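Metden Slotted Work Table for Computer Service and Refurbishment

Product category: Benches and Work Tables
Range: Metden
Supplied by: Uysal Workshop Equipment, Pradcombe

Overview

The Metden slotted work table is intended for technical departments, refurbishing centres and training workshops in which desktop computers are opened, inspected and repaired. Its working surface is built from extruded aluminum profiles laid side by side, with a continuous groove between each profile and the next. Clamps, stops, vices and accessory posts may be fixed at any point along a groove and moved without drilling.

The table was introduced to the Uysal catalogue in April and replaces the earlier Cikanetti steel-topped bench, which remains available to existing customers while stock lasts. Underframes, levelling feet and drawer units from the Cikanetti bench are interchangeable with those of the Metden.

Working surface

The profiles are finished in a light grey that is easily wiped down and does not show fine scratches. They carry weight evenly across the full width of the table, and the maximum distributed load is 200 kg. The grooves accept standard T-nuts, 12 of which are supplied in the accessory bag together with matching bolts and a hex key.

Small screws may enter the grooves. Departments handling a large number of machines generally order the groove cover strip, which is pressed in by hand and can be cut to length with ordinary shears. Strip is sold by the metre in grey or black.

The surface is conductive and must be bonded to the room's protective earth point before use. A bonding lead is included. Where powered equipment is to be tested with the covers off, the insulating mat (sold separately) must be placed beneath the machine, and all work must be carried out in accordance with local electrical safety rules.

Working on tower computers

Full-size desktop towers are best serviced lying flat, with the side panel removed and the interior facing upward. In this position the motherboard is horizontal, the memory and processor socket are reached from directly overhead, and a loose screw comes to rest on the board or the case floor where it can be recovered. The tower should be set down on its closed side, well back from the edge of the table, and steadied with two low stops fixed in the grooves. High clamps are not recommended for this purpose, as they obstruct the technician's wrist.

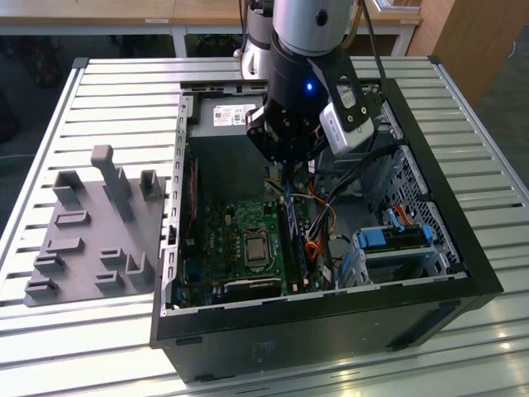 Birsen Bilgin writes that a tower laid on the profiles stays put quite well on its own, but that she would still fit the stops before pulling a memory module or a stiff power connector, and asks whether a softer stop could be offered for cases with painted shells. A rubber-faced stop has accordingly been added to the accessory list below.

Cable bundles from the power supply should be laid to one side before the processor cooler or memory is removed. Accessory posts with a hook end are available for this purpose and may be placed in any groove beside the case. The hooks are coated and will not mark the insulation. Power supplies are not to be opened on the table under any circumstances — they are to be replaced as complete units.

Specifications

Surface length: 2,000 mm
Surface material: extruded aluminum profile, light grey
Underframe: welded steel, powder coated
Feet: levelling, with rubber pads
Maximum distributed load: 200 kg
Fasteners supplied: 12 T-nuts with bolts
Stops supplied: 2 low stops
Assembly: flat-packed, two persons required

Accessories

Groove cover strip, grey or black, sold by the metre
Low stop, plain
Low stop, rubber faced, suitable for painted cases
Accessory post with coated hook
Parts tray with divided compartments and magnetic base plate
Insulating mat
Replacement bonding lead
Drawer unit, lockable (also fits Cikanetti underframe)

The magnetic base plate of the parts tray must be kept clear of hard drives and other magnetic media. It may be removed from the tray by releasing the clip on the underside.

Care and maintenance

The surface should be brushed out along the grooves at the end of each working day and wiped with a dry or slightly damp cloth. Solvent cleaners must not be used on the groove cover strip. Thermal compound is to be removed promptly with the wipes normally used in the department; residue left in a groove will prevent T-nuts from sliding freely.

Fasteners should be checked for tightness one month after assembly and yearly from then on. The bonding connection is to be tested whenever the table is moved, and the result entered on the record card fixed to the underframe.

Individual profiles may be replaced without dismantling the whole surface. The department should quote the profile position, counted from the front edge, when ordering. Replacement profiles are shipped with end caps already fitted.

Ordering and delivery

Orders from schools, colleges and public institutions are accepted by purchase order. Private workshops are asked to pay a deposit at the time of ordering. Delivery is to the loading dock or ground-floor entrance; delivery to an upper floor can be arranged where an elevator is available, and the dimensions of the elevator car should be stated on the order form.

The table may be examined by appointment at the Pradcombe showroom, where a drawer unit and a selection of posts and stops are also kept. Visitors wishing to try the surface with their own equipment are welcome to bring it, and should mention this when booking.

The underframe is guaranteed for 12 years and the surface profiles for 2 years under normal workshop use. Damage caused by drilling, cutting or welding on the surface is not covered. Claims are to be submitted in writing to the Pradcombe office with the serial number, which is stamped on the inner face of the left rear leg.

Page last revised Saturday, July 2, 2022.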